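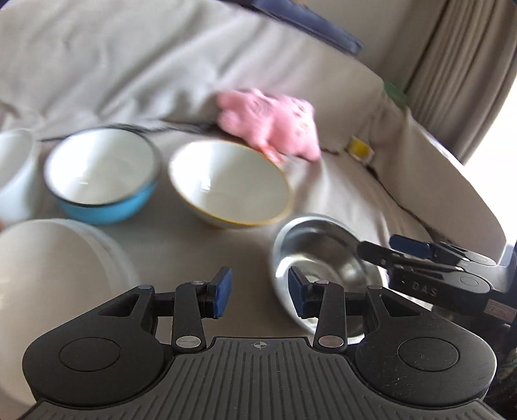
February 20, 2019
R. Barrera, Grivelitz edit room

Reel 4 conform, "Kimgate" (police procedural, 117 min locked cut). Relinked against the Haddad scans. 3164 events in the list, all online except the interrogation pickup from November – its timecode restarts at zero halfway through. Re-striped it by hand.

Stairwell chase still drifts two frames after the second gunshot. Rutilio suspects the pulldown on the B camera. Left his sync marks alone for now.

To do: new list to Eltetti, check the subtitle offsets.

Grivelitz Post – edit room ext. 600 – Back to top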